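**Status:** adopted, in force from August
**Maintained by:** Muammer Ekinci
**Applies to:** all tabletop manipulation cells at Trurnness

# Stemau Working Rules for Tabletop Manipulation Cells

## 1. Purpose

These rules set out how the tabletop cells at Trurnness are to be prepared, operated and recorded. They were drawn up by Zulex and Türkmen jointly, and they replace the two separate sets of house notes which the partners had used until now. Where the earlier notes and this document disagree, this document applies.

The rules cover cells in which one or more robot arms work on household objects at a shared table. They do not cover mobile platforms, or any cell in which a person is expected to hand objects to a moving arm. Such work requires its own assessment.

The rules do not take the place of the manufacturer's manual or of national safety law. Operators are expected to have read the manual for the arm they are using.

## 2. Terms

- **Cell**: the table, the arms mounted at it, the surrounding profile structure and the operator's bench.
- **Operator**: the person named in the session log as responsible for the arms during that session.
- **Observer**: any other person present at the bench or within reach of the table.
- **Session**: the period between release of the arms and the return of all arms to their parked position.
- **Props**: the objects placed on the table for a task, including imitation food.

## 3. Before a session

3.1 The operator shall check that each arm is firmly fixed to its mounting plate and that no cable is trapped at a joint. Cables running along an arm may hang with some slack, but must be tied at enough points that they cannot catch on props or on the other arm.

3.2 Each arm shall have its own teach pendant. The pendants are to lie face up on the bench, with the stop button free of cables, keyboards and personal items.

3.3 The stop function of every pendant shall be tested once before the first session of the day and again after any change of gripper. The test is entered in the log with the initials of the operator.

3.4 Props shall be laid out according to the task sheet. Props that are not on the sheet may stay on the table only if the sheet allows for distractors. Glass and real blades are not permitted.

3.5 Joint speed is limited to 40 per cent of the rated value for new tasks. The limit may be raised once 46 sessions of the same task have been logged without a stop caused by contact.

## 4. During a session

4.1 The operator shall remain at the bench with a pendant within arm's reach. If the operator has to leave, the session ends.

4.2 Observers may sit at the bench. They shall keep their hands off the table side and shall not handle the pendants unless the operator asks them to.

4.3 Where two arms share a table, the arm which is not in use shall be parked clear of the working arm's path. Parked arms remain subject to all the rules in this section.

4.4 When a gripper holds a long or thin tool, the reach of the arm is to be taken as ending at the tip of the tool, and the keep-clear area is enlarged to match.

4.5 Dropped props shall be left where they fall until the arm has been stopped. This applies equally to props that fall to the floor. 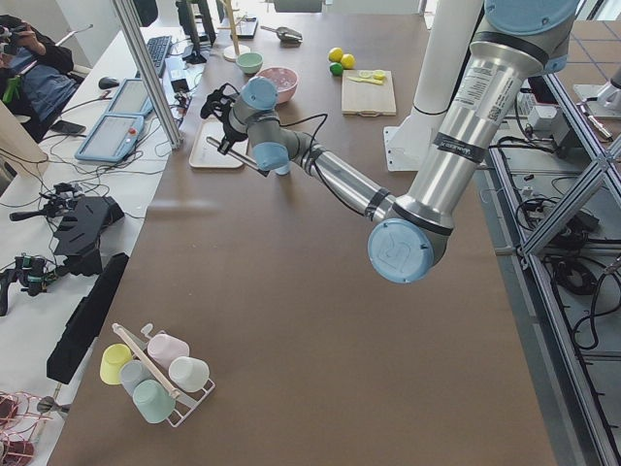 Muammer, I have no quarrel with 4.4, but it needs a sentence on what happens when the tool slips in the grip – the tip is then somewhere other than where the software believes it to be, and the enlarged area is wrong. I would ask for a stop and a fresh measurement each time. – Yavuz Soylu

The point has been accepted. Until the next revision, 4.4 is to be read with the following addition: if a held tool is seen to slip or turn, the operator shall stop the arm, regrip the tool and confirm its length before continuing.

## 5. After a session

5.1 All arms are returned to the parked position and the pendants are locked.

5.2 Handheld grippers and controllers are unplugged and placed on the bench, away from the table edge. Loose bars and hand tools go back to storage.

5.3 The operator completes the log. Each entry states the task, the arms used, the gripper fitted, the number of stops and the cause of each. A stop with no known cause is recorded as such and reported to the maintainer.

## 6. Records

Logs are kept for as long as the recordings to which they belong. Recordings without a matching log shall not be released to either partner. Faces are to be obscured before any recording leaves Trurnness, including those of observers who appear only briefly.

After every 100 logged sessions, the maintainer reviews the stops and reports to both partners. A rule that has been broken repeatedly is first examined for clarity, and then for whether it can reasonably be followed.

## 7. Changes

Proposals may be sent to the maintainer by any operator. They should name the rule concerned and give the wording sought. Changes to sections 3 and 4 require the agreement of both Zulex and Türkmen – changes elsewhere may be made by the maintainer and are noted in the change log.

## 8. Open items

- Wording of 4.4, as noted.
- Whether 3.5 should set separate limits for the two arms in a shared cell.
- Labelling of pendants, so that each can be matched to its arm from the operator's seat.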